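Iron tablets and tea, how strict are you lot?

marmaladecat
Posted 7.12 am

Morning all. Bloods came back low on iron (again) so I'm on the tablets (again), one a day, and I've got a routine question. The leaflet says to take them on an empty stomach, the pharmacist said not to have tea or coffee near them, and I am someone who has a mug in her hand before her eyes are properly open. How strict are you? I've been setting an alarm for 6 in the morning to take the thing and then going back to sleep, which sort of works, except my stomach hates it and I wake up feeling like I've been on a ferry.

I'm not after a diagnosis, the GP has all that in hand. It's only the fitting it into a normal day bit!

tinpot_harry
Posted 7.40 am

Tea is the enemy I'm afraid. I did a whole course last year washed down with a nice strong builder's and my levels barely moved. Switched to orange juice, kept the tea until mid morning, and the next test was fine. Can't prove it was the tea but I know what I think.

rongrongz
Posted 8.05 am

I moved mine to bedtime and it was the best thing I did. By then I've not eaten for ages and I've gone off tea for the day anyway. A tiny bit queasy the first few nights, then nothing. Do ask your pharmacist if you're on anything else at night though, there are a few medicines that don't like being taken at the same time as iron. Thyroid tablets are the one I got caught out by.

Rongrong Zheng

marmaladecat
Posted 8.11 am

Ooh bedtime. Hadn't thought of that. No thyroid stuff here. I do have an indigestion tablet in the evening sometimes (curry), is that going to matter?

rongrongz
Posted 8.20 am

Yes, antacids can get in the way of it too, so have a word at the counter first. Mine was happy to go through the lot with me, I just turned up with everything in a carrier bag.

gristle
Posted 9.33 am

Going to disagree with the empty stomach brigade. If it makes you feel sick you'll stop taking it, I've done that 3 times now, and a tablet in the cupboard does nothing for anybody. I have mine straight after lunch. Yes you absorb less. You absorb a lot less again if you give up after a fortnight! My practice nurse was perfectly OK with me having it with food once I told her how bad it was.

tinpot_harry
Posted 9.50 am

Depends what the food is though gristle. If lunch is a cheese toastie and a glass of milk you may as well chuck it in the bin.

gristle
Posted 9.58 am

It's usually a ham sandwich and an apple, Harry, thanks for your concern. And "may as well chuck it in the bin" isn't true, it's less, it isn't none. I do wish people wouldn't put things like that on here, somebody will read it and stop taking them.

tinpot_harry
Posted 10.04 am

Fair enough, too strong. Less, then.

vkoubek
Posted 12.47 pm

Hello, long time reader, I think this is my second post ever. I'm on the liquid (Kemora, the one with the little measuring spoon) as the tablets gave me terrible constipation. Much kinder on the insides for me but it tastes like licking a gate, and you do want to rinse your mouth or use a straw as it can mark your teeth. I take it on my morning break with a carton of juice and save the coffee for the afternoon one. Having it at the same point every day has made more difference to me than which point it is. At weekends I forget constantly.

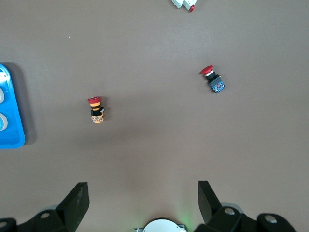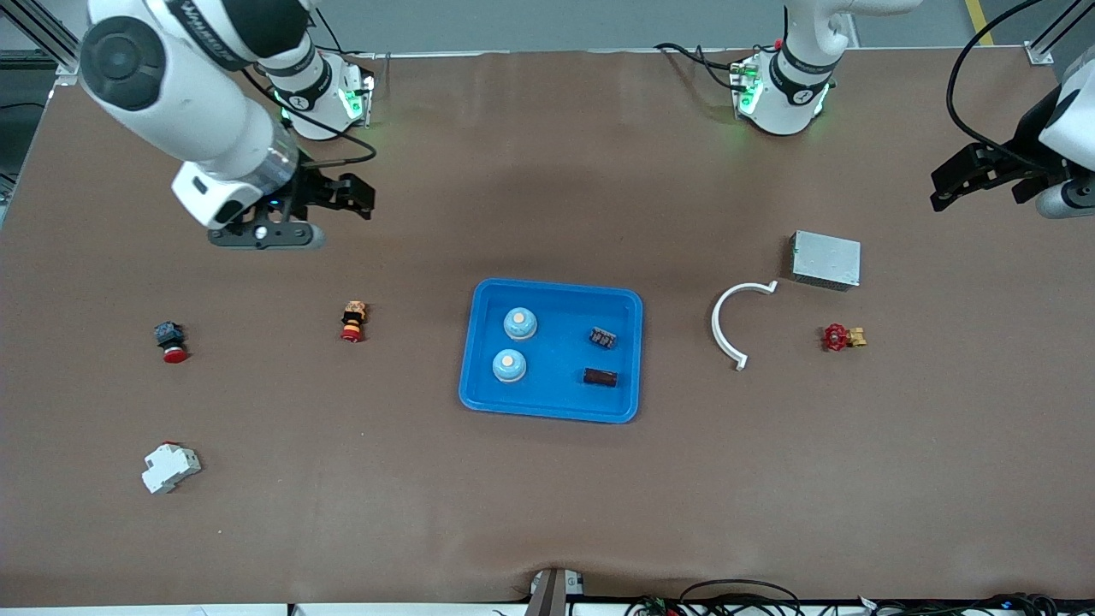
Parts out on the table, April. Photos: Vratislav Koubek

Question for the rest of you, has anybody been told to take it every other day? My doctor mentioned it and I thought I'd misheard.

rongrongz
Posted 1.15 pm

You didn't mishear! My sister was put on alternate days. As I understood it the body gets a bit fussy about taking more in straight after a dose, so for some people a day off between works well and the stomach gets a rest. But her doctor decided that for her, she didn't just start skipping.

nettie_b
Posted 2.26 pm

Popping in to say please don't anyone panic when things go very dark in the loo. I was convinced I was dying and rang the surgery in tears, and the receptionist said "are you on iron my love" before I'd even finished the sentence. If it's black and sticky like tar, or you feel unwell with it, ring them anyway, that's a different matter. And keep them well up out of reach of little ones, iron is really dangerous for small children. Mine live on top of the wardrobe.

Also there's the big side effects thread, 421 replies last time I looked, and a fair amount of it is about prunes.

marmaladecat
Posted 2.51 pm

Thank you nettie, I remember the loo business from last time but I'd have wanted telling!

So I think the plan is: ask at Plikus (that's our chemist) about the indigestion tablets, try bedtime with a small orange juice, and if I still feel rough I'll go gristle's way and have it after lunch. And ask about every other day when I go back for the repeat bloods.

gristle
Posted 3.08 pm

Sounds sensible. How long till they test you again?

marmaladecat
Posted 3.10 pm

2 months, and then keep going for a bit after that even if it's back up, to fill the stores. That's the part I skipped last time, I felt better and just stopped. Hence being here again.

tinpot_harry
Posted 5.32 pm

Same. Did exactly that.

Does decaf tea count by the way?

rongrongz
Posted 5.45 pm

Decaf counts, sorry Harry. It's the tannins, they're still in there. Peppermint's not completely off the hook either from what I've read.

tinpot_harry
Posted 5.47 pm

Well that's my evening ruined. Water it is.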